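Cellule à deux bras, poste Ondach 2
Fiche de contrôle avant la reprise du samedi, avec commentaires

Référence interne : 516
Site : Gonmont
Durée prévue : 24 minutes, si rien n'est à reprendre

Les réponses possibles sont « conforme », « à surveiller » et « à reprendre ». J'ai écrit les commentaires le plus simplement possible, pour que l'équipe de Rimanitz puisse les lire aussi.

1. Rail avant et embases
Contrôle : les vis du rail sont toutes présentes, les deux embases n'ont pas de jeu à la main.
Résultat : conforme.
Commentaire : pour tester le jeu, on prend l'embase avec les deux mains, jamais l'avant-bras du robot. Si on tire sur l'avant-bras, on sent le jeu des articulations et on croit par erreur que l'embase bouge. La bande blanche au milieu du rail doit rester bien collée. Le bout qui se lève se coupe, il ne se recolle pas.

2. Plateau de travail
Contrôle : surface propre, plateau bloqué contre les parois.
Résultat : conforme.
Commentaire : le décor marbre cache très bien les miettes et les petites rayures. Je conseille de passer la main à plat après le chiffon. Pas de produit gras.

3. Câbles violets
Contrôle : gaine sans coupure, boucle libre à chaque articulation, pas de frottement sur la paroi.
Résultat : à surveiller, bras gauche.
Commentaire : la boucle du bras gauche sort au-dessus de la paroi et revient vers l'embase. Elle est permise à cet endroit, mais elle ne doit pas se tendre quand le bras va au fond de la cellule. Le collier ancien avait marqué la gaine, je l'ai remplacé par un collier Araújo plus large. Ne pas serrer jusqu'au bout : le câble doit encore pouvoir tourner dans le collier. À revoir en août.

4. Pinces et module caméra
Contrôle : doigts alignés, voyant allumé en vert, module caméra bien fixé, objectifs propres.
Résultat : conforme.
Commentaire : on nettoie les deux objectifs avec un tissu sec, bras à l'arrêt. Si le module a bougé, même peu, il faut refaire le calibrage et le noter dans le cahier.

5. Essai avec les articles
Contrôle : programme 323 en vitesse réduite, panier jaune au fond à gauche, carton rose ouvert et à plat sur le plateau, près de la pince droite.
Résultat : à surveiller.
Commentaire : le bras gauche travaille au bord avant du panier et le bras droit reste près du carton. Le point délicat est le panier, qui se pose facilement un peu de travers. Avec un article lourd comme le melon dans un bout, il faut contrôler sa position avant chaque cycle. Il faut aussi regarder que la pince gauche n'accroche pas la grille du panier en remontant.
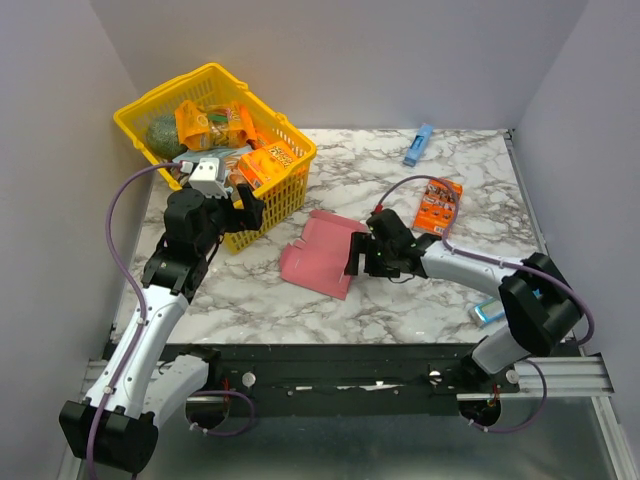
6. Arrêt d'urgence
Contrôle : appuyer pendant un mouvement lent, une fois par bras.
Résultat : conforme pour les deux bras.
Commentaire : après le réarmement, les bras ne doivent pas repartir seuls. Attendre que le message disparaisse de l'écran avant de relancer.

7. Zone sous le rail
Contrôle : pas d'objet tombé, boucles de câble dégagées près de chaque embase.
Résultat : conforme.
Commentaire : utiliser une lampe. Le fond métallique fait beaucoup de reflets et une vis claire ne se voit presque pas.

Reste à faire
Commander un collier de réserve pour le bras droit.
Tracer un repère sur le plateau pour la position du panier.
Reporter les résultats des points 3 et 5 sur la fiche suivante.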